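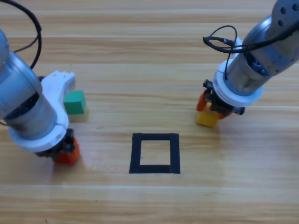
**Figure 3.** Two-arm station with practice blocks and the taped target square.

### 4.2 What changed for the packing staff

The clearest change at Dodard was in who did the teaching. Before the two-arm station came in, each new layout was set up by an outside engineer, and packers waited for it. By September the packers were writing most layouts themselves, starting with coloured blocks and a square of black tape (Figure 3) and moving on to real cartons once both arms kept clear of each other. We were delighted by how quickly this spread through the late shift!

Kevin Lenihan, a packer on that shift, told us he now spends about 10 minutes on a new layout and the rest of the hour checking finished trays. Hand-packed trays fell from 1450 to 600 per shift, and several people reported less wrist pain – a result we had hoped for but did not expect so early.

The new work is also more talkative. Packers argue over which arm should reach first, try it, and change it. Mairéad Fitzgerald, who leads the line, keeps a notebook of these trials, and we draw on it in Section 5. Two packers missed the steady rhythm of hand work and asked to stay on the Mulcahy line, where the arms are not yet in use.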